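Section 4: Fitting your Sendden window film

I'd start in the morning if you can, before the sun gets round to the glass. Grigore Grecu did the big windows at Rutwood with me in June and we made a right mess of the first pane by starting after lunch, so learn from us!

1. Clear the floor in front of the window and move any cables out of the way. I do this even for a small pane, as you'll be stepping back a lot.

2. Wash the glass and wipe down the glazing bars too (dust loves to sit there and then hop onto the sticky side). 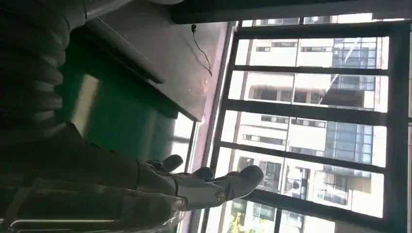

Fig. 7. The large window and its glazing bars.

3. Measure each pane separately. Ours were nearly 900 mm one way and 700 mm the other, but they weren't all the same, so don't trust the first one.

4. Cut the film a touch bigger than the pane, spray the glass generously, peel off the backing and lay the film on from the top.

5. Squeegee from the middle outwards, then trim the edges.

Note: small milky patches are normal for the first few days. Leave them be.

Caution: the backing sheets are horribly slippery underfoot. Bag them up as you go, and keep the bag well away from little ones.

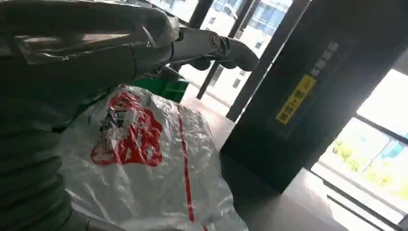
Can I put the offcuts and backing in with the recycling?
Most councils won't take either, so they go in the general rubbish. I do keep the longer offcuts for practising my trimming, though.

6. Leave the window shut overnight and don't clean the film for a month.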